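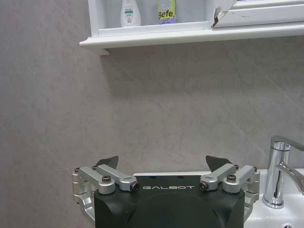 4.2 Bathroom storage: what gets kept where

Of the 1,176 storage spots logged across the study homes, bathroom shelves were the smallest and the most argued over. Open shelves beside a mirror cabinet get used first, in nearly every home. Doors are for spares. Reach matters more than looks, people said so again and again, and what's picked up daily drifts to the lowest shelf or down to the basin itself.

Wear was scored on the same visit. Chips at door corners, scuffs along the rails, that sort of thing. Of 70 wall cabinets, 16 had damage to the white finish bad enough to note. Lower corners mostly. Owners rarely mentioned it untill asked, and then blamed the door being opened with a full hand. Not tested here, see 5.1.

12 shares 3 comments

Bottles and boxes were sorted by height first, then by use (Theodorakopoulos sheet, second version, the first one had no row for pumps). Tall boxes end up on upper shelves. Small bottles go wherever is left. Figure 3 has a typical layout: open shelves to the left of the mirror, vanity basin below, with a small bottle on one rim and a soap dish on the other. The rims count as storage in our coding. Some earlier work leaves them out and we think thats a mistake, people treat them as a shelf. 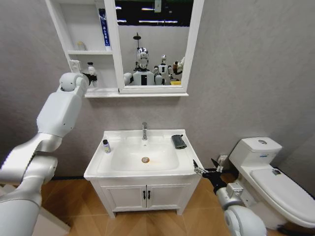

Figure 3. Wall cabinet and vanity, with items on the open shelves and on both basin rims.

Lihua Peng, reading a draft in February, objected that a basin rim is a resting place and should never be pooled with shelves. Things left there are on their way somewhere, she wrote, and a count on one visit can't tell you which. Fair point. We re-ran the totals without rims: 1,571 items drop out of the bathroom set and the order of preference stays put, open shelf first, closed cupboard last. Both versions are in the appendix.

Under-basin cupboards are handled seperately. Cleaning products, mostly, plus whatever was bought in bulk. Few people could list the contents before opening the doors.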